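Teaching a robot to build a PC, one patient session at a time
Workshop news, posted 2023-06-05

If you've walked past the Juvthorpe bench lately you'll have heard a fair bit of cheering. We've been teaching the arm to put the insides of a desktop computer together, and I'm thrilled with how it's coming along!

For anyone new to the newsletter, Juvthorpe is our assembly project, and it runs on demonstrations. Someone sits at the controls in the Urholm room and drives the arm through the job, start to finish, and the system records what the arm did and what its wrist camera saw while it did it. Then they reset and do it again. We have 278 keepers so far on the processor task, out of 556 attempts, so exactly half make the cut. I know that sounds harsh. A wobbly demonstration teaches a wobbly robot, though, and we'd sooner throw one out than spend a week wondering where a bad habit came from.

The processor is my favourite part and also the one that makes people hold their breath. You have to pick it up by its edges, carry it across to the board, line it up with the socket and lower it in flat. By hand it takes a few seconds and you hardly think about it. Through a controller you suddenly notice every tiny thing your wrist used to do for free. Myfanwy Gwilliam, who has logged more hours in the chair than the rest of us put together, slows right down for the last centimetre and talks to the chip under her breath. Her demonstrations are gorgeous to replay, by the way – smooth all the way over, a little pause, then down.

Parts wait in a grey tray beside the case, each with its own pocket, so the arm always has a sensible place to start from. The current tray is the Brodine layout, and it's a big improvement on the one we were using in March, which let the memory sticks slide about whenever somebody bumped the bench.

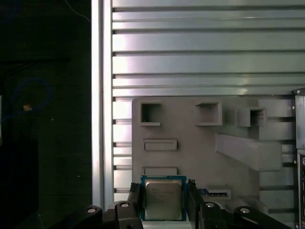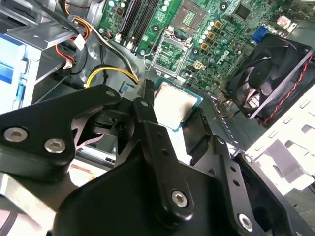 Processor in the gripper in both of these; the second is over the board.
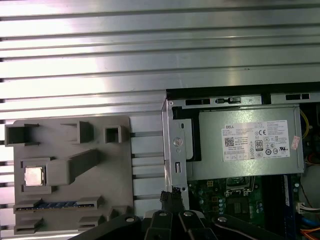
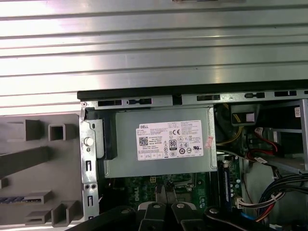 Photos: Juvthorpe wrist camera

Working from the wrist view takes some getting used to. The fingers are always right there in front of you, which is lovely for judging the grip and a nuisance when you want to see what's underneath them. New drivers tend to lean sideways in their chairs to peek around the gripper (it doesn't help, and we all do it anyway). The shiny metal is another thing. Where the overhead lights catch it you get bright bands across the picture, and we've decided to leave them in. Any robot that works in a real shop is going to meet a bit of glare, so it may as well learn with some.

We've also changed how we start each run. At first everybody began with the arm parked in the same spot, and the trained version got very good at beginning from that spot and pretty hopeless anywhere else. Now the driver nudges it to a different starting pose every time. The recordings look messier when you play them side by side, but the arm is far better at finding its way to the tray, and it recovers from a poor approach in a way it never used to. The first time it missed, backed off and came in again by itself, there was a proper shout from the whole room.

Memory is next. The sticks are long and thin and want to go in straight, with a firm push at the end, and pushing is hard to show through a controller when you can't feel the board pushing back. The Peixoto handset should help there. It buzzes when the load on the fingers goes up, and the colour of the ring on top changes as you get close to the limit. I've had one go with it and squashed nothing, so I'm calling that a win.

If you'd like a turn at driving, we have 16 spots open in the next round. You don't need any robotics background, and some of our best drivers came from sewing and model trains – steady hands and a bit of patience will do nicely. Have a look at the sign-up sheet on the Urholm door, or reply to this newsletter and we'll add you to the list.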